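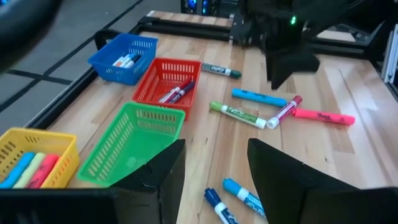
Sallo two-arm bench kit — parts, plans, wrist camera mounts

Sold by Drallumby Workshop. Kit, part kit or plans only.

In stock: finger sets, wrist mounts, plans
Back in stock in February: full kit (both arms)

What it is

A pair of small arms for a bench or a solid table. Built by us in a shared workshop, first for sorting jobs — pens into baskets, screws into trays, that kind of thing. Bolts to a rail. Runs off one desktop computer. You put it together yourself, takes a few evenings if your tidy and a few more if not.

Not a toy, not an industrial arm either. It picks up a marker. It won't pick up a toolbox.

What you get (full kit)

Two arms, left and right, printed parts already cleaned up
Two grippers with black angled fingers
Two wrist cameras with mounts
Motor boards, one per arm, flashed
Cable set, labeled at both ends
Rail clamps and bolts
Bag of spare screws (you will drop some)
Printed build guide, 50 pages, spiral bound so it lies flat

What you don't get

Table. Rail. Computer. Power strip. Baskets and markers, get those anywhere.

Prices

Full kit, both arms: $1313
Part kit, one arm, no camera: ask us, depends what motors we have
Wrist camera mount and finger set: $50
Plans only: $18, files by email

Shipping is extra and worked out at checkout. Pickup from the Skometti building is free, ring the bell twice.

Size and fit

Reach per arm: 324 mm from the shoulder bolt to the fingertip, fingers closed. Mount the arms so the reaches overlap in the middle or you end up with a dead strip neither one can get to. Chandrasekhar's first layout had exactly this. Drawing on page two of the guide now.

Clamps fit square rail and most plain table edges. Rounded edges, no. Glass, please no.

Fingers

The part we've redone most. Old ones were straight and pushed thin pens away before closing on them. Current ones have the angled tip. Good on round barrels, fine on flat chunky highlighters, bad on anything thinner than a pencil. Print your own if you like, file is in the plans. Slow speed, lots of infill, tip facing up. Any plastic that isn't brittle.

Grip pads are stick-on. Change them when they go shiny.

Wrist camera

Sits close in behind the fingers so you always have the fingers in view, plus whatever's between them. Wide lens. You lose a bit of the near corners to the gripper body, learn to live with it or move the mount to the second hole — further back, sees more, shakes more. Desmond runs the second hole. Rest of us don't.

Do the focus before you do the lock screw. The lock screw turns the lens a hair when it goes in, so check it again after.

Setting up a first job

Start with sorting by color. Perforated plastic baskets work well, light enough to shift around, and different colors make it easy to see whats gone wrong. Put the baskets on one side and the loose pieces on the other with gaps between them. Don't pile anything up at first. Pieces lying flat, then pieces lying across each other, then a heap if you're feeling brave.

Mark the basket corners on the table with tape. A basket that's crept over by a thumb's width will catch the finger on the way down.

Keep one arm parked while you teach the other. Both moving at once is page 31 onward and wants patience.

Caps on. A marker with no cap will draw on your table, your fingers and the inside of the basket. Lizelle got it off with rubbing alcohol, mostly.

Software

Comes on a stick, also on the download page. Linux only for now. Zdzisław looks after it and answers mail in the evenings. Update of 12th May fixed the left arm homing the wrong way after a power cut. If you bought before that, please update, takes a few minutes.

Any desktop from recent years with a half decent graphics card is ok. Laptops sometimes, usb power on them is hit and miss.

Safety

Fit the stop button first. Before the arms, before the cameras. It goes on the front rail where either hand can reach it.
Long hair tied back, sleeves rolled.
Unplug before swapping fingers.
The motors hold position when powered, don't force the arm round by hand. Strips the shoulder gear. Replacement gear is in the spares list.

Known problems

Elbow cable rubs on the second bracket. Put a bit of sleeve over it, in the bag.
Right gripper on the early batch closes slightly late. Trim value in the guide, last page.
Cameras swap names after a restart on some machines. Workaround on the download page, proper fix coming.
Bright sun across the bench throws the colors off, light blue and light green get mixed up. Blinds.

Returns

Unbuilt kits, 18 days, in the box. Built ones we'll repair but not refund. Send a photo and the batch number, it's on the underside of the base.

Also from us

Villaseñor rail set, cut to length, black — goes with the clamps above
Spare pads, sheet
Shoulder gears, pair

Questions about the build: Dwayne Wojcik. Orders and shipping: Lizelle Sithole. Use the form, the phone is in the workshop and we dont hear it over the saw.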